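May 18, 2018
Golnar Mahmoudi

Back at the bench with the Futcombe parish register after far too long away from it. I last had this volume out in February, when Costel and I got the binding stable enough to open without wincing, and I'd forgotten how much I like the clerk's handwriting — he makes a capital B like a man tying his shoes.

I got through the baptisms as far as leaf 126 this morning. The ink is sound nearly everywhere, a little haloing where the pages met the old leather, and I left that alone. Yaw wants the burials done next so that he can match them against the churchwardens' accounts, and I told him yes before I'd looked at how those leaves are sewn. They're tight. I'll need the small cradle back from Homa.

The nicest thing in it so far is a note squeezed in at the foot of the Easter page, listing who took communion and who "came not, the water being up." I read it out to Fatemeh and we spent a good while wondering how high the river had to be to keep a whole row of families away from church on Easter Day! She thinks the low road would have gone under first. I'd like to believe her, but the old glebe map puts the road further up the hill than it is now, so I'm leaving the question open. 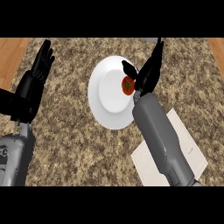
White plate on the speckled surface.

Transcription notes for whoever picks this up after me: I'm keeping the clerk's spellings, putting the long s down as a plain s, and marking doubtful surnames with a query. Ansari's index card 836 has one family under two spellings and I've kept both. Please don't tidy them — I did that once with the tithe book and was sorry for weeks.
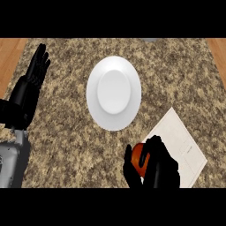

Plate on the granite counter, wood floor beyond.

Still to do: ask Costel for more of the thin tissue, write to the rector about the missing leaf after the marriages, and find out which shelf the Weken box went to.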